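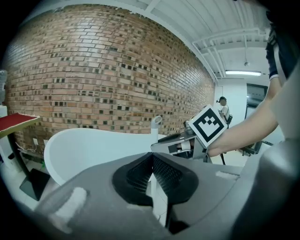
The 267 green check marks I don't believe

Last updated: 2024-12-07

Print this page | E-mail this page

I've been putting off writing this up because I wanted to be fair to Girnik, who make the checking software, and because I kept hoping there was a boring explanation. There is one, and it's worse than the interesting ones I had in mind.

We record people doing cleaning jobs with a gripper in each hand and a marker cube on each gripper, so that a robot arm can be trained on the motions later. Sweeping, wiping, that kind of thing. Every recording goes through Cirko, Girnik's checker, and comes out with a green check or a red cross. In October we had 602 recordings from the brick-wall room, nearly all green. I was told this was a very good result. When somebody tells me a number is very good I go and open the files, a habit that has not made me popular.

In 267 of them the left gripper never closes. I don't mean it closes badly. The finger opening sits on one value from the first sample to the last, a perfectly flat line, while the right one goes up and down like you'd expect from a hand that's doing something.

My first thought was that it was real. Take the broom task. You can do a fair bit of it with the right gripper shut on the handle and the left one hanging open with nothing in it, and then a flat line on the left is the honest answer.
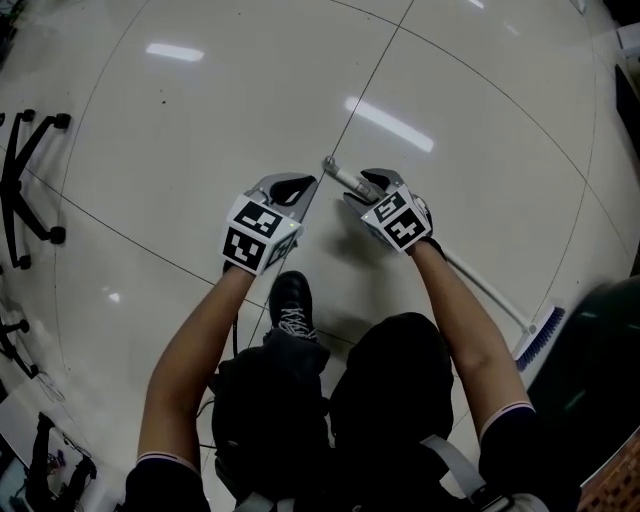

So for a couple of evenings I argued the other side against myself, and I nearly won. What sank it was Abhishek Vashisht sitting down with the video and listing every place where the left fingers plainly come together. There were plenty. The curve doesn't so much as twitch at any of them. A hand that's truly still also has a bit of noise in it, a wobble in the last decimal, and these had none. The same number, over and over.

The cause was a cable. The one on the left gripper hangs loose below the cube, and if it gets tugged the opening sensor drops out for a moment. Fine, cables do that. What I can't forgive is what the software did next: it filled the gap with the last good reading and went on filling it until someone restarted the session. No warning, no beep. The cube was still being tracked perfectly well, so the position data looked lovely, and Cirko saw numbers in every row and handed out its check mark.

I wrote to Girnik. The answer was that repeating the last value is "expected behavior during brief signal loss." I asked how brief. I'm still waiting on that one. To me a value held for a whole recording is a made-up value, and I'd like to hear the case for calling it anything else.

Then there's the safety side, which I think got waved off too quickly. Hendricks had already trained on part of this batch before I opened my mouth. Their test arm reached for a handle with its left gripper, arrived in the right place, and didn't close. It pushed instead. It hit the stop and shut itself down, and the only casualty was the handle — but it was a slow arm with a person standing well back, and I wouldn't want to lean on either of those twice.

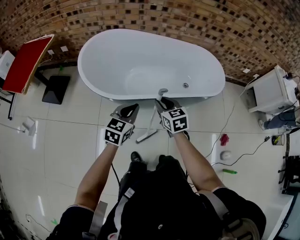
Cludetti Recording Group — Household Tasks

Nesma Gaber has since rerouted the left cable with some slack in it and taped it down at both ends. It hasn't dropped out since. I'm glad, and I don't count it as a fix, seeing as the software underneath would do exactly the same thing tomorrow.

What we do for now is crude. Before each session both grippers get opened and closed 3 times, and we look at the curve ourselves. Then again at the end. Any recording where an opening value stays identical for the whole length gets thrown out by a little script Abhishek wrote over lunch, even if Cirko likes it. We'll lose some good ones that way, on tub jobs especially, where one hand does all the holding and the other waits around. I can live with that.

The 267 are out of the training set. Hendricks say they're retraining without them. I've asked to see the file list.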